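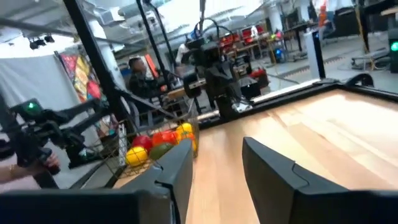 The case for the unhurried set-up

Automation budgets are generous to machines and mean to the people who prepare them. At Curkano, where the training cell at Flameddale has been in service since February, we have come to believe that this order of spending is wrong, and that the hours given to setting up a cell deserve the same standing as the hours in which it runs.

The cell is a modest one. Arms work over a wooden table with a raised black rim, and the usual load is a wire basket of plastic fruit and vegetables. Visitors tend to ask about the software. Few ask who checked the gripper fingers that morning, or whether the table had shifted against its frame overnight.

Our position is that these are the questions which matter most. A wrist camera that has turned slightly in its bracket will go on delivering pictures, and the arm will go on moving. The fault shows itself much later, in grasps that land to one side of the lemon, and by then a good deal of work has been recorded with the error in it. During the first months at Flameddale we discarded 457 recordings out of 2,000 for this single cause. Every one of them had been marked as complete.

The remedy was dull. The operator now takes each arm by the handle before the first run and guides it by hand through its full reach, watching the cables for any pull at the joints. The fingers are closed on a gauge block and opened again. The basket is placed against a corner mark and the view from each wrist is compared with a stored one. The check takes time, and it is entered in the log as production time - a point on which we had to insist.

There is a fair objection. Rinaldi, our partner in the Nornia programme, holds that a well-designed cell ought to check itself, and that any routine which depends on a person's patience will be cut short in a busy week. We accept the second part of this. Of the 200 morning checks due in the period under review, 93 were signed off without the gauge reading being written down. Self-testing would have caught the omission.

It would have been less use with a cable beginning to stiffen, or a screw that turns a little too easily. An experienced hand notices such things well before a limit is crossed. We would therefore ask those who fund cells of this kind to name the set-up hours in the contract, to pay for them at the full rate, and to leave them alone when the schedule slips.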